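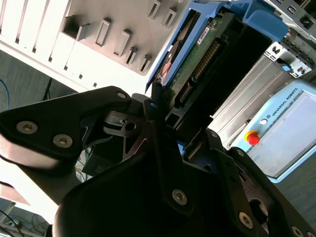 I started Toton in March with one second-hand sewing machine and a heap of other people's trousers, and I still can't walk past a sagging hem! We mend clothes, mostly: zips, linings, knees, coats your gran left you. I like a repair that shows, the way silver screws stand out on black, so if you ask for bright thread you'll make my day.

Coats are our favourite (bring us the awful ones).
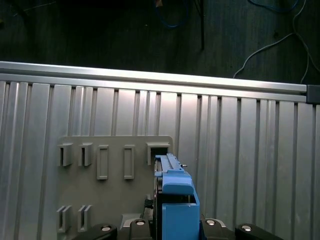
One customer told us she'd given up on her coat years ago and now wears it more than anything she's bought new. She did say we could be quicker in winter, and fair enough.

We opened the shop in Bultilness on Saturday, April 6, 2019, and it's been busy ever since. 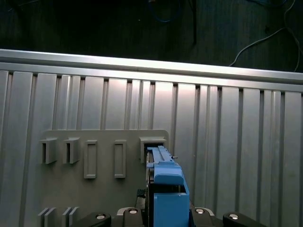 Small jobs take 3 days, linings take longer, and leather goes over to our friends at Dzene. Pop in with a bag of whatever needs doing, washed please!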